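Mundia Board Oil, 100 ml
Sold by Plitideo

Most board oils promise to "feed" the wood. Wood is dead and doesn't eat. What an oil can do is fill the pores near the surface so that water and tomato juice have a harder time getting in, and Mundia does that about as well as any mineral oil we stock. The label also says it "restores natural life," and we'd ignore that part.

It's a thin, clear oil with no scent. Wipe it on with a lint-free rag, wait 30 minutes, and wipe off whatever is still sitting on top. The maker says a coat lasts up to 4 months. On a board that gets washed every day, we doubt it. Go by the look of the grain instead — when it turns pale and chalky, oil it again. 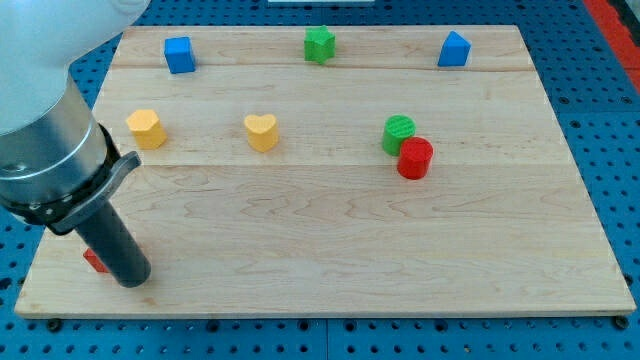
Bare, sanded wood drinks the most. Expect to use a good part of the bottle on the first go if your board is large, and do both faces and all the edges. Oiling one face only is a good way to end up with a board that rocks on the counter.

It won't fix cracks, knife scars or a smell of old onion. It won't stick to varnish either, so sand that off first or save your money.

We also carry the Hlongwane wax blend, which costs more and leaves a softer shine. Whether it protects any better is hard to say. The Futent spray is the same sort of oil in a fancier bottle.

Returns: unopened bottles only, within 30 days.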